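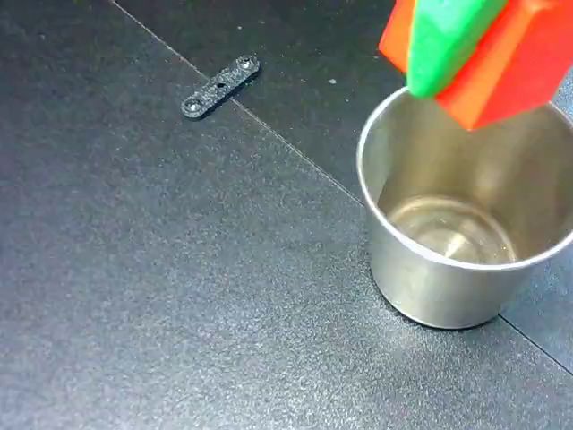

Stustine is a neighborhood reading and conversation circle for adults who are learning English, or picking it back up after many years away from it, and we are looking for 11 new conversation partners to join us in April.

You don't need to be a teacher, and you certainly don't need perfect grammar (ours wanders too!). What we hope for is patience, a bit of curiosity, and two hours a week, usually from 6 p.m., in the upstairs room at Woldemariam Hall. You'll be matched with one learner and stay with them through the season, talking over whatever comes up: recipes, bus routes, a letter from the landlord, the grandchildren.
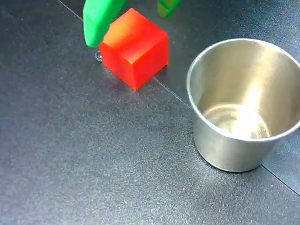
Before you start, Brisa Aguirre will sit down with you for a relaxed training evening, and she is always glad to answer questions afterward, even the ones you think are silly. We can pay your bus fare and a thank-you of $80 at the end of the season. I wish it were more.

**To apply:** send a few lines about yourself to Kimutai Okoth, or leave a note at the front desk. Tell us which evenings suit you and any other languages you speak, even a little. Please be 18 or over. Past partners are very welcome to come back, and if you have a friend who loves to talk, do bring them along.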